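Rivcombe Reuse Depot
Sorting and Donations: Frequently Asked Questions

Last revised: October
Page maintained by Raluca Lazăr, small goods section

What counts as small goods?
Any household item that fits inside a 37-litre tote with the lid closed. Typical items are cups, brushes, combs, plastic toys, lids, caps, kitchen tools and desk items. Books, clothing, glassware and anything with a plug go to other sections and are covered on their own pages.

Do I need to sort items before I drop them off?
No. Mixed totes are accepted. Remove food, liquids and batteries first. Items tied or taped together take longer to process, so please leave sets loose unless the parts are very small. Small parts can go in a clear bag with the top folded over, not knotted.

What is the maximum weight for a tote?
20 kg, including the tote. Heavier totes are split at the counter.

How are mixed items handled after drop-off?
Totes are emptied in part loads into a metal bin with sloped walls. The slope brings items down to the flat floor, where they can be separated. A part load is kept small enough that most items lie in a single layer. Overlapping items are separated first, then removed one at a time and assigned a category.

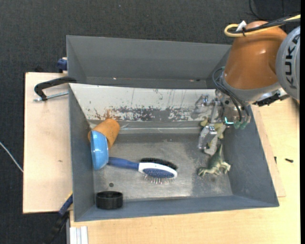
Small goods in the sorting bin: cup, hairbrush, toy dinosaur and black cap.

Categories are assigned by use and not by material. A plastic cup and a metal cup both go under kitchen. A hairbrush goes under personal care whatever the handle is made of. Toy figures go under toys, including those with minor paint wear. Loose caps and lids are held separately for matching.

Why is the bin stained?
Staining on the walls is cosmetic. The bin is brushed out at the end of each shift and wiped down with mild detergent. Steel wool and abrasive pads are not used on the walls. Dust collects on the floor during a shift and is normal. Every item that goes on to the shelves is cleaned after sorting, so the condition of the bin does not affect what you buy.

Can used hairbrushes be donated?
Yes, if the pins or bristles are intact and the pad is firmly seated. Remove hair before donating. Brushes are soaked for 21 minutes in warm water and detergent, rinsed, and dried with the bristles facing down. Brushes with cracked pads, missing pins or wooden parts that have swollen are rejected. Lice combs are not accepted in any condition.

Are cups accepted without a matching set?
Yes. Single cups are shelved individually. Chips on the rim, cracks and flaking inside coatings are grounds for rejection. Faded colour is not.

Which toys are accepted?
Solid plastic figures, animals, vehicles and building blocks. Toys with a battery compartment must have a working cover with its screw in place. Soft toys are not handled by this section. Toys small enough to pass through the test cylinder at the counter are bagged and labelled as unsuitable for children under three.

What happens to loose caps and lids?
They are kept in the matching drawers, grouped by outside diameter. The last count of the drawers came to 1,082 pieces. If you are missing a cap or lid, bring the container with you. Measurements given by phone are not reliable enough for a match, particularly for threaded types.

Can I take an item straight from the sorting area?
No. Items are released only after cleaning and pricing. The sorting area is marked with a yellow floor line and visitors must stay outside it.

I donated something by mistake. Can I get it back?
Contact Cosmin Hodoroagă at the front counter as soon as possible. Give the time of drop-off, the type of container and a short description of the item, including colour. Items still waiting to be sorted can usually be traced. Items already priced are treated as stock, and recovery depends on whether they have sold.

What happens to rejected items?
Rigid plastics and metals are baled separately and collected by Turis Recovery. Mixed-material items that cannot be taken apart with hand tools go to landfill. Intact items that are outside our categories are offered to the Pernano repair workshop before disposal.

Do you provide receipts?
A drop-off slip is available on request. It records the number of totes and the gross weight. It does not list individual items or assign a value to them.

Are totes returned?
Totes are emptied and handed back on the spot when the counter is quiet. Otherwise, write your name on the end panel and collect the tote within two weeks. Cardboard boxes are flattened and recycled.

Who do I contact about large or regular donations?
Schools, offices and moving companies should write to Ileana Onu before delivery. Loads of more than six totes need a booked slot, and the rear entrance is used for unloading. Slots run from 8:30 am to 2 pm.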